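Early Years Practice, Unit 4: Play and Early Language
Handout prepared by Lucinda Kapoor

Children learn the names of foods sooner when they handle the items as they hear the words.

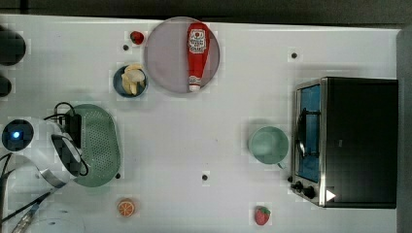

How long should a naming session last?
Sessions should end after four minutes, or sooner if the child turns away.

Adults should name one item at a time and pause for a reply. A toy tomato on a plain surface is suitable for a first word. 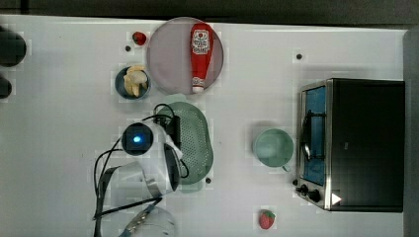

Sorting and Grouping

Once single words are secure, students should introduce group words such as "fruit" and "drink". Record each new word on the Vira sheet. 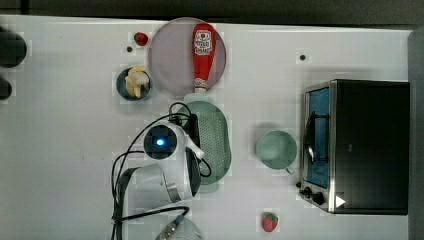

Who marks the Vira sheet?
Heather Niven marks all sheets and returns them in November.

Reading: Shearer, chapter 2.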